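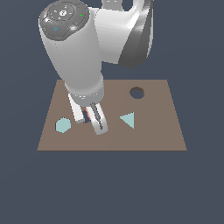
*Kumata build, simulated bench: gripper low over the board, hexagon to the left, triangle to the right.*

**1/** The Cistton Shared Workshop in Plasilton is pleased to provide an update on Kumata, our members' shape-sorting arm project. The current stage of work is taking place in simulation while the physical bench is under construction in the Pennington Street unit.

**2/** The task is a simple one to state. Flat pieces lie on a board that has openings cut into it. The arm is to pick up a piece, carry it to the opening with the same outline, and set it in place.

**3/** Members approved the simulation stage in November. The workshop has one bench suitable for an arm, and it is shared with the woodworking group. Running trials on a computer allows the Kumata team to continue on evenings when the bench is booked.

**4/** The first program of 200 simulated trials has been completed. Of these, 104 ended with the piece seated in its opening. The team regards this as a fair starting point and has published the trial log on the members' drive.

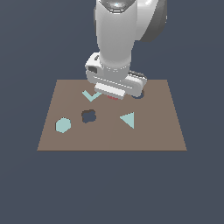 *Arm over the back of the board, with the chevron, hexagon and triangle in pale teal and a lobed cutout between them.*

**5/** The most common fault was rotation. A round piece may be set down at any angle. A lobed piece may not, and a small error at the wrist leaves it resting on the rim of the opening.

**6/** A second fault concerned the approach. In several trials the fingers came down too close to a neighboring piece and moved it. The planner now keeps a wider margin — members who wish to review the change will find it in the project folder.

**7/** Views from more than one position have been added to the simulation. A view from above the fingers is useful when judging how a piece is turned, and a view from the front is better for checking height over the board.

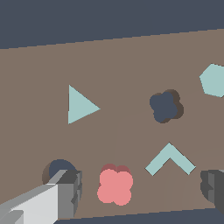
**8/** The same arrangement is planned for the physical bench. Two camera mounts have been drawn up, and members with experience in small brackets are asked to look over the drawings before any material is cut.

**9/** The board itself will be cut on the workshop router. Pieces will be sanded by hand and painted. Test cuts are stored on shelf 6 and should not be removed.

**10/** A second program of 204 trials will begin once the wrist correction has been checked. Results will be posted to this account in the same form.

**11/** Questions regarding the Kumata build may be sent as replies to this thread or left in the project box at the front desk.

Cistton Shared Workshop, 2022-04-27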